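Altarby Settlement Guide
Section 5: Setting up your first garrison

Read this before you spend anything. The in-game tutor will tell you to put Lullberg in charge of the wall as soon as he unlocks. I have my doubts, and the steps below leave him out until he is worth the food he eats.

1. Open the Barracks and choose Garrison, then Edit.
2. Clear the slots the game has filled for you. Auto-fill picks by level and ignores troop type, whatever the tooltip claims.
3. Place Ferker in the lead slot. Her wall bonus works from the first star.
4. Add archers until the food bar turns amber. Stop there.
5. Press Confirm twice. The first press only saves the draft.

Note: the "Recommended" badge moves about from one update to the next. It was on Lullberg in September 2020 and the numbers behind him had not changed at all. Treat it as an advert.

Caution: do not dismiss troops to make room. They are gone for good and you get no food back.
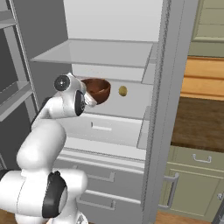
TALENTS AND UPGRADES

Ferker's talent tree looks generous. Most of it is padding, and the left branch only helps if you attack other towns, so skip it for now.

6. Go to Commanders, Ferker, Talents.
7. Put your first 5 points into Stone Watch.
8. Put the next 6 into Long Sight. The text promises "greatly increased range" - I measured one tile.
9. Save your reset scroll. The free one is given once per account.

Lullberg becomes usable when you own 200 of his tokens, and the shop will try to sell you the lot. The Cuautle event hands them out slowly for nothing, if you can put up with the escort missions.

Note: the power score on your town banner goes up with every talent, useful or otherwise. A high score mainly attracts scouts.

Caution: garrison changes do not apply while an enemy march is on its way to you. The screen lets you make them anyway and shows a green tick. Check again after the fight, and redo step 5 if the old line-up is still there.

Next section: Walls and repair timers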